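Open Day Planning Group: Minutes of the July Meeting
Cluvthorpe Robotics Workshop, upstairs room, 4 p.m.

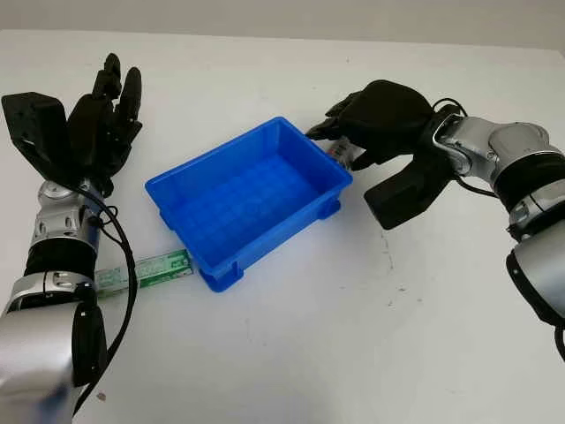
Present: Victor Makokha (chair), Raelene Te Moana (minutes), the bench team, two people from the Mundurport library. Apologies from the front desk.

1. Last minutes
Agreed, with one fix. The sign-in table goes by the side door.

2. How the Mundurport visit went
Victor reported first and was clearly still buzzing. We had 225 visitors through the doors, which is our best turnout yet, and the two-handed packing demo had people standing three deep for most of the afternoon. He said the best moment for him was a whole row of kids going silent while the fingers closed, then all of them talking at once!

The library pair said the same. Their older regulars loved that the robot was working with ordinary small goods, things you would have in a bathroom cabinet, and a plain blue tray. Several asked if they could bring items from home next time. Raelene likes this idea very much. Victor does too, but wants to see the items first (nothing glass, nothing leaking).

Questions that came up again and again: why fingers and not a suction cup, how it knows how hard to squeeze, and does it get tired. The bench team will write short answers on cards.

3. What to change
The talk was too long before anything moved. Agreed to start the arms within 2 minutes and talk over them.
People at the back could not see the tabletop. MacLeish have offered the loan of a big screen and we are saying yes please.
White table stays. It wipes down easily and small items show up well on it.
The tray slid a couple of times when a hand touched the rim. Bench team to try a grippy mat under it. Raelene has a spare drawer liner if that helps.

4. Tavunar open day
Tavunar have confirmed the hall and they sound as keen as we are. They want 4 demo slots with a break after the second. Long talk about whether to let visitors choose which item gets picked up. Everyone is for it. Victor will run it himself in the first slot and we will see how it goes from there.

Flyers: 1000 printed, split between Tavunar and the library. Raelene still needs the final wording.

5. Any other business
A thank-you card came from one of the school groups, with drawings. It is on the kitchen wall and well worth a look.
Spare extension leads, please, if you took one home.

Actions
Victor: item rules for visitors, reply to MacLeish
Raelene: flyer wording, drawer liner
Bench team: answer cards, mat test

Next meeting same room, 4 p.m.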